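Olto parts-handling kit now open for orders

April 5, 2026

Gridell has opened orders for Olto, a bench kit for firms that take apart or refit desktop computers with a robot arm. The kit comes from Trenus and is sold in the UK through Gridell only. It covers the fiddly end of the job: memory, processors, expansion cards and hard drives in caddies.

You get a moulded parts fixture, a set of holder blocks, the mounting hardware and the software that stores part positions. The arm is not included. Olto works with most mid-sized arms, and Gridell will check yours against the list before taking an order.

The fixture sits beside the computer, which is laid on its side with the cover off. Each part has its own slot or recess, so the arm always goes back to the same spot. Changing to a different model of computer means teaching the positions again. Allow 2 hours for the first one and less after that.

We tried the kit at the Greenberg workshop in February. Memory sticks and drives were simple to set up. Processors took longer, as the recess has to be lined up with care, and the printed guide is thin on this point. The online version is better and has drawings.

The price includes 2 days of training on your own site. Spare fixtures can be bought separately, and there is a lower rate for firms handling more than 500 machines a year. The first batch is limited to 200 kits. Orders go through the Gridell sales desk, which can also arrange a visit to see the kit on a bench.
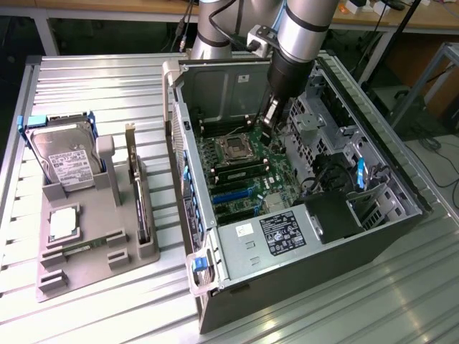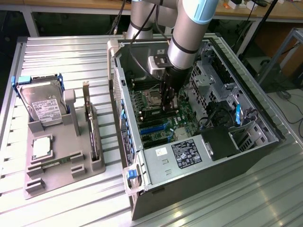

Both pictures: the gripper over the motherboard of an open tower, with the parts fixture to the left.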